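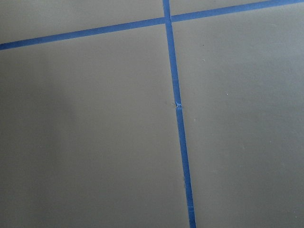
Serpil Taşdemir wrote in to say that the tape is a waste of an afternoon, because a policy trained on enough examples will learn to find things wherever you put them, and that a grid only makes the people feel organized.

Maybe so, with enough examples. I have yet to meet a team that had enough. Vorness has 3,939 episodes on its shared drive, and I wouldn't train a doorbell on half of them. So I still tape, and this page is how I go about collecting a small set for a bread-on-a-plate task without fooling myself.

Cestudby Notes > Robot Learning > Collecting Demonstrations

We use cookies to remember your settings. Accept / Manage

Step 1. Write the task down before you touch the arm

One sentence. Ours reads: "Slice starts on the cutting board, ends on the plate, gripper open and clear." If two operators can read your sentence and do two different jobs, fix the sentence. People skip this and then argue in November about whether a slice hanging over the rim is a success. Decide now. I count it as a success if the slice stays put after release, and I tag it "overhang" so I can change my mind later.

Step 2. Tape the surface and give the squares names

Use tape the cameras can tell apart from the table. The squares don't have to be perfect, and mine never are. They are there so that "board in B2, plate in C3" means something to the next person. Write the names on a paper map and keep the map off the table.

One warning, and Serpil can have this point: a model will happily use the tape as a crutch. Hold back a few episodes on a surface with the tape moved or pulled up. If your score falls apart there, you trained a tape reader.

Step 3. Pick start positions from a list

Left alone, an operator puts the board in the spot that makes the grab easy. I do it too. Make a list of 12 start layouts, shuffle it, and work down it. Don't let anyone swap a hard one for an easy one "just this once." Vary the angle of the board as well as the square it sits in.

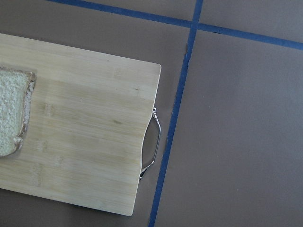 Turn the slice, too. Crust toward the arm and crust away from the arm are different problems for a two-finger grip, and a set with only one of them will look wonderful until the first visitor turns the bread. Swap slices when they get stiff. Log the swap.

Step 4. Check every camera before every block

A wrist view and a fixed view fail in different ways. The wrist view can lose the object just when you need it. The fixed view can have the arm in the way for the whole release. Play back one episode from each, at normal speed, before recording the next block. The Tekin logger shows a green light when files are being written, and all that light tells you is that files are being written. I lost a morning to 462 frozen frames with the light on.

Step 5. Record slowly, then stop

Fast operators make jerky data. Slow ones make data full of pauses, and the model learns to pause. I ask for steady, and I throw out anything where the arm sits still for more than 4 seconds in the middle of a move.
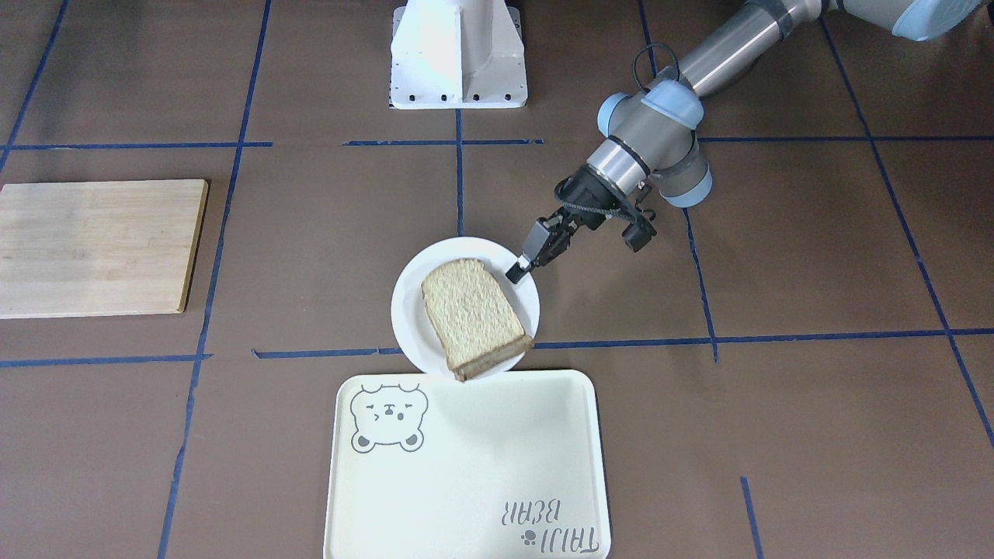
Keep recording for a moment after the release, with the gripper open. If you cut the episode at the instant of letting go, the model never sees what "done" looks like and tends to go back in for a second try. Trim later if you must.

Step 6. Keep the failures, in their own folder

Drops, missed grabs, a plate that slid. Label them by what went wrong and don't mix them in with the good ones. Flernura's sales page says its tool sorts failures automatically. I tried it on a folder I had already labeled by hand, and I still label by hand.

Step 7. Train early on a small batch

Don't wait for the full set. Train on the first block, run it on layouts from your list and on a couple that aren't on it, and watch where it goes wrong. Then collect more of that. A bigger pile of the same easy grabs will raise the episode count on your slide and leave the robot where it was.

If your results without a grid are better than mine with one, send me the held-out layouts along with the score. I'll run them.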